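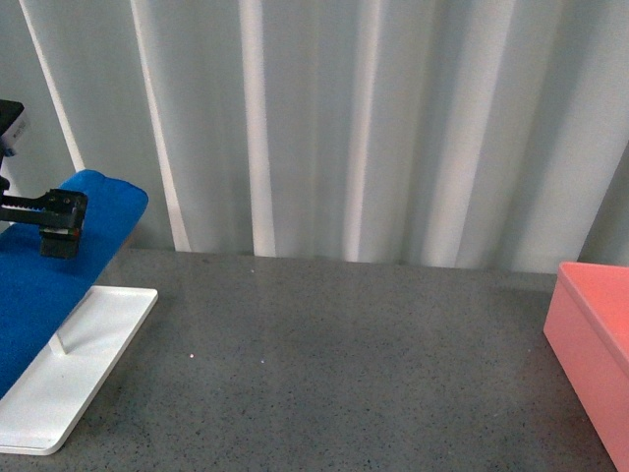

Chapter 6

Reading a product: the bench handling kit

In the earlier chapters we looked at arms, joints and controllers one at a time. Most people who work with robots do not buy them that way. They buy a kit: an arm, a gripper, a controller, some software and a support contract, sold together at one price. This chapter takes one such kit and reads it the way a buyer should, starting with what the seller says it does and ending with what it costs to keep going.

The kit is the Mitumeo bench handling kit, sold by Valtenier to small laundries, care homes and training colleges. We chose it because its stated job is easy to understand. It picks up light household items from a bench and moves them somewhere else on the same bench. The brochure gives a largest load of 900 grams and a reach that covers an ordinary worktop.

By the end of the chapter you should be able to:

- tell a rated figure from a working figure
- explain why soft items are harder to grip than stiff ones
- write a short acceptance test for a handling kit
- list the running costs that do not appear in a quotation

Key terms: acceptance test, duty cycle, grip force, payload, slip, work cell.

The kit was reviewed by Amra Karagiannis and Tarek Abdelaziz at the Edirport training centre over two weeks in December. They set up a plain work cell with a curtain behind it and ran the same handling tasks each day. Their notes are used throughout the chapter, and the full test sheet is printed in the appendix.

A folded towel is a useful test piece. It weighs little, well inside the payload, yet it bends under its own weight and the layers can slide over one another. When the fingers close on one corner, the rest of the towel hangs from that point. If the grip force is too low the cloth slips out. A higher force holds better, but the fingers may leave a mark or pull the fold out of shape.

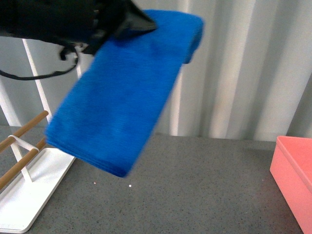

6.1 GRIPPING SOFT ITEMS

The fingers supplied with the kit are wedge-shaped, and they hold the towel by pinching it. Only a small part of the cloth is pressed. Everything below that part is free to swing as the arm moves, so the speed of the arm matters as much as the strength of the grip.

Karagiannis and Abdelaziz made 120 lifts at the default speed and noted each slip. They then lowered the speed and repeated the set. Slips were fewer at the lower speed, but each move took longer, and the daily output fell below the figure in the brochure. The brochure figure is a rated figure, measured by the seller under chosen conditions. What the reviewers recorded is a working figure.

Neither is false. A buyer needs both, and should ask the seller which items were used to obtain the first.

Cables also belong in this section. Any cable on a moving arm needs enough slack to follow it, and a slack cable can catch on a rack or a frame. Check its path through the whole movement before you run the arm at speed.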